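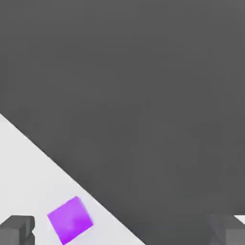 Fiction
By Orysia Hordiienko
Filed under Short Stories, September

NOTICE OF CONTINUED SERVICE

To the residents of Rornimbridge and the outlying farms:

The Office of the Ferry wishes to inform all households that the crossing at Muvedow will continue to operate on its present schedule until further notice. The first boat departs the town side at six in the morning. The last boat departs the Muvedow side at nine in the evening. Residents who have heard otherwise are asked to disregard what they have heard.

The Office is aware that a bridge has been completed. The bridge is open to all traffic and the Office has no objection to its use. The fare for the ferry remains 2 crowns for a passenger on foot. Bicycles travel free. Livestock must be declared at the booth.

The notice was posted on the door of the booth, on the board outside the post office, and on the inside of the ferry's own cabin, where only the ferryman could read it. It was signed by Registrar Ševčík, who had written every notice of the Office for 26 years and who was, by the time this one went up, its only remaining clerk.

The Registrar's duties were set out in the Ferry Act. She was to keep the log of crossings. She was to receive complaints in writing and reply to them in writing. She was to inspect the rope, the landing stages and the bell, and to certify each in a separate book. The Act did not say what she was to do if there were no passengers, and she did not consider that it was her place to add to the Act.

In the first month after the bridge opened, the log recorded nineteen crossings with passengers. In the second month it recorded eleven. The Registrar entered the boat's empty crossings as well, in the same ink, with a line drawn through the column for names. The ferryman, Rorkik, brought the tally sheet up to the booth each evening and waited while she copied it.

"You could put them all on one line," he said, on an evening when there had been none.

"They were separate crossings," said the Registrar.

He considered this and agreed that they had been.

In the third month the Office received a letter from the District. The District thanked the Office for its long service to the public. It observed that the purpose of the ferry was to carry persons and goods across the river, and that this purpose was now met by other means. It invited the Registrar to submit a statement of accounts and a proposal for the orderly closing of the service. It enclosed a form.

The Registrar replied as follows.

The Office of the Ferry acknowledges the District's letter and the enclosed form. The Office notes that under Section Four of the Act, the service may be closed only upon the written request of the last regular passenger, or upon that passenger's death. The Office has consulted the log. The last regular passenger is living and has made no request. The form is returned herewith, not completed.

The District had not read Section Four in a long time. Two officials drove out to examine the original, which was kept in a tin drawer under the booth's window. They came by the bridge. They read the section, and then they read it again, and the younger of the two asked who the last regular passenger was.

The Registrar explained that the names of passengers were confidential under Section Nine.

"But there is one," said the younger official.

"The log is in order," said the Registrar.

They stayed long enough to drink the tea that was offered to them and returned the way they had come. A second letter arrived ten days later. It said that the District would await further developments, and that in the meantime the service would receive no money for paint.

The passenger was a man who had crossed every evening on the seven o'clock boat, and had done so since before the Registrar was appointed. He carried a covered dish. He crossed to Muvedow, remained there for an hour and a half, and came back on the last boat with the dish empty. In the early years he had been accompanied by a boy, and then by a tall youth who stood apart from him at the rail, and then he had been alone again. The Registrar knew his name, as she was required to. She had never spoken to him except to state the fare.

It was no secret in Rornimbridge where he went. His sister lived on the other side, in the house above the landing stage. They had quarreled over the sale of some land, and she had told him in front of witnesses that he would not set foot in her house again. He had not done so. He ate his supper each evening on the bench at the bottom of her garden, which was the property of the Office of the Ferry, and she ate hers on the step. The distance was perhaps thirty feet. Rorkik, who tied up there and saw them every night, reported that they did not talk much. Sometimes she told him that he had used too much salt. She could tell, Rorkik said, from how he drank his water.

The bridge came down on the Muvedow side nearly a mile from the house. A man could walk it, or be driven. But the road from the bridge led to the sister's front gate, and the bench could be reached only from the water or through her kitchen.

The Registrar had not written any of this in the log. There was no column for it.

In the winter the rope was replaced. The Registrar certified it herself, walking its full length across the yard with her glove off so as to feel for faults. The bell was certified. The landing stage on the Muvedow side was found to have a soft plank, and Rorkik cut a new one out of a door. The Registrar entered it as one plank, replaced, at no cost to the public.

One evening in March the seven o'clock boat came in and the man was not at the booth. Rorkik held the boat for four minutes, which was one minute more than the Act allowed, and then took it across empty. The Registrar drew her line through the column for names. At half past eight she heard the bell on the far side. It was rung only when a passenger on that bank wished to be fetched ahead of time, and it had not been rung since the bridge was opened.

She went down to the stage with the lamp.

The sister was in the boat. She was a small woman in a man's coat, and she held a covered dish on her knees with both hands. She asked what was owed. The Registrar told her. The woman counted it out from a purse and asked whether it was far to her brother's house, as she had not been on this side in some time and understood that there were new streets.

"He has a cold," she said. "I expect it's a cold. He wasn't on the bench."

The Registrar said that it was not far. She locked the booth, which she was not permitted to do before nine, and walked with her as far as the corner by the post office, holding the lamp low so that they could both see the curb. The sister did not say anything further, except that the lamp was smoking and wanted trimming. When they reached the corner there was a light in an upstairs window, and the Registrar pointed to it and went back.

She opened the log. Under the evening's date she wrote the name of the passenger and the fare received. In the margin, where the Act provided for remarks on weather and the state of the river, she wrote that the river was calm.

Then she took a clean sheet and prepared the notice for the spring.

To the residents of Rornimbridge and the outlying farms: The Office of the Ferry wishes to inform all households that the crossing at Muvedow will continue to operate on its present schedule. Passengers are reminded that the bell may be rung at any hour. Dishes travel free.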